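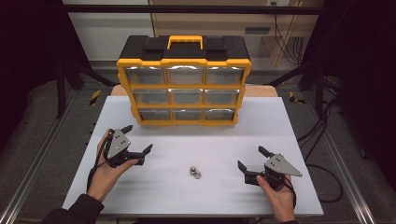

Renzo Santoro has run the fastener stockroom at Serra, a repair shop in Tumuvville, for 15 years. His subject is small-parts storage, and he prefers to begin with drawer size.

"A drawer should hold what you use in a month," he said. "If it holds a year of stock, people stop looking at what is in there."

The shop inventory, last taken in December, came to 2,912 loose fasteners at the benches, hex nuts and flat washers for the most part. Bulk stock stays in the back on Winex shelving. Each bench gets a portable organizer with clear drawers and a top handle. Santoro considers nine drawers enough for one job type.

"With 24 drawers you start guessing," he said. "With nine you know the layout by the second day."

His method is to sort by thread first, then by length. Nuts go in the bottom row – they are the heaviest for their volume, and the case stands better. Metric and inch sizes never share a case. A nut found on a bench is tried on a known bolt before it is put away.

"Two nuts can look the same and differ in pitch," Santoro said. "Looking is not measuring."

Labels are a point of disagreement. Si-woo Yeon, who assembles pump housings at the next bench, leaves the drawer fronts bare and tapes a chart inside a cabinet door. "I can see the part through the plastic," Yeon said. "A label covers it."

Santoro uses Stustix labels, cut to half width and set low on the drawer front. He replaces them every 90 days.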